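Tudum Help | Home | Garden and Outdoors | Paving | Ask | Log in

Sand in the joints of a very large paved square: fill again or leave it?

Posted by slabs_and_shade, 2018-01-05

Good day to everybody. I work for the company which looks after the outside areas of an office building in Farelcombe. In front of the building there is an open square with big grey slabs, 2,162 square metres in total. The slabs are flat and I do not have complaints about them. My problem is the joints. They are thin, and in October I noticed that in many places the sand has gone down, maybe by the depth of a coin standing up. The lowest places are close to the trees and near the metal drain covers.

One supplier wants to sell us a hard resin filler called Ambrosio for the whole surface. The price for the material only is almost 3,000 pounds. My manager asks me if it is necessary, or if we can simply brush in new dry sand as it was done before. The square was laid 7 years ago. People walk over it, and sometimes a delivery van crosses it slowly.

I would be thankful for advice from someone who has done a surface of this size, not only a garden terrace.
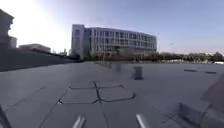 kerbstone_kit

Leave the resin. On big slabs with thin joints it does not go deep enough, so it makes a crust on the top, and the crust breaks in the first winter. After this you must scrape it out by hand, and I would not wish it on anybody.

Kiln-dried sand, two dry days, wide brooms. Brush diagonally across the joints, never along them. Repeat after two weeks, as the first filling always sinks. Our square is 2,000 square metres and two people did it in three mornings.

Before you start, find out where the old sand went. If it is lowest at the drains, then the rain carries it there and you should clean the traps first.

slabs_and_shade

Thank you, this is very clear. I forgot to write one thing. Along one side there is an area where people leave their bicycles, and a pale line separates it from the open part. The main joint, the long straight one which goes in the direction of the building, is also lower than the others.

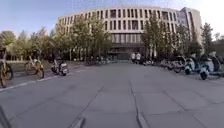 So my second worry is the cleaning. Our contractor, Prilix, uses a pressure washer two times a year, and I suspect that he holds it directly over the joints. Is it better to ask for a rotating brush machine? I can change the contract in spring, but only if I give a reason in writing.

oldtrowel

yes brush machine. pressure washer empties joints, everybody knows this

mortar_mouse

I agree with the brush machine, but it is possible to keep the pressure washer if the man uses a flat surface cleaner and low pressure. Ask that the contract says "joints to be refilled after washing". We put this sentence in ours – the washing became much more gentle after that.

About the long joint: put a straight edge across it and look if the slabs on both sides are still level. If one side is lower, the problem is in the bed under the slab and new sand will only hide it for some months. If they are level, fill it with the rest. Check also near the trees, where roots can lift a slab slowly. A difference that you can feel with your shoe should be repaired before you do any brushing.

Comments (4)

greywater: For the drain covers, lay old cloth over them while you brush. I lost half a bag of sand into one.

slabs_and_shade: The long joint is level, I checked it with a metal rule. I will order the sand.

kerbstone_kit: Good. Buy more bags than you calculate, and keep them indoors.

pebble_dash_fan: Does it work also for block paving on a slope?

Contact us | Rules of the site | © Tudum Help 2018 | Back to top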